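Which gripper drops fewer things? Our term project with the Kustis and the Mertens

So my project for the robotics lab this term was a simple one on paper: take one arm, put two different grippers on it, and see which one is better at picking stuff up. The Kustis has hard metal fingertips and closes fast. The Mertens is the rubbery one, slower, and it squishes a little when it grabs. I was sure the Mertens would win everything. (I even wrote that in my proposal, oops.)

Each gripper got 15 tries per object, and a try counted only if the object ended up in the bowl and stayed there. I gave it 20 seconds before calling it a miss. The controller was Trader, the same program last year's group used, and I spent most of October just getting it to stop freezing when the fingers closed all the way - more on that later.

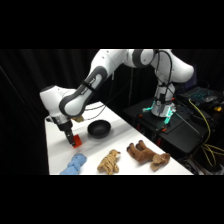
Dindunard Student Reports, Issue 3, page 20

The cube is the easy one, or I thought so. With the two metal-tipped fingers coming down right beside it you have very little room for error, and if the arm is off to one side the cube just gets shoved along the table. The Kustis still missed only 2 of its 15 tries. The Mertens missed 3, mostly by letting the cube twist as it lifted.

The stuffed animals were way more fun! Hard fingertips grab a pinch of fur really well, and the rubbery fingers kept sliding off. I did not see that coming at all.

About the freezing: Trader waits for the fingers to report that they're closed, and with something soft in between they never do. I set a force limit and it went away. I'd like to try the bowl itself next, picked up by the rim - but that needs a wider opening than either gripper has now.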